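Daslow Snack Set - square plate and ribbed cup

A small set for one person, sold together or as single pieces. The cup and plate fit side by side on a desk or a narrow counter. 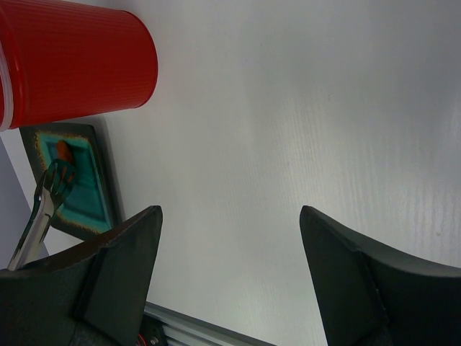

Daslow cups are sold singly or in packs of 4. The cup is red plastic with fine ribs down the side, which give a better grip than a smooth wall. Hand wash only.

The square plate has a dark rim and a teal center set lower than the edge, so crumbs stay put. Glaze varies from piece to piece. 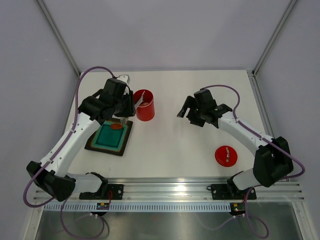 Plates ship in sleeves of 2 from our Cerkov warehouse. Orders over $100 ship free.
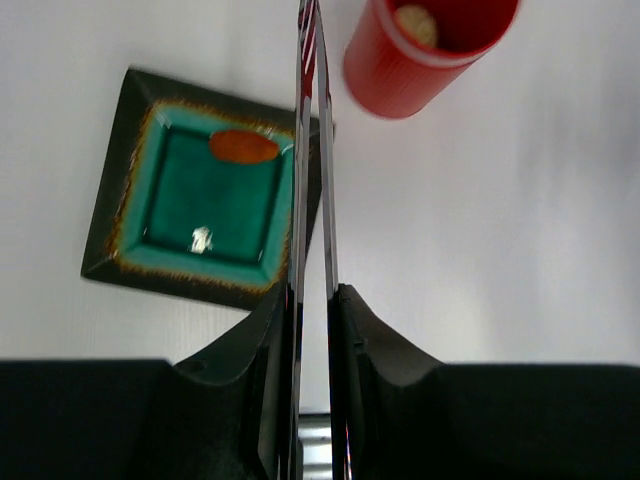
Replacement plates can be ordered under item 82 - please allow extra time in January, when the warehouse closes for stock count.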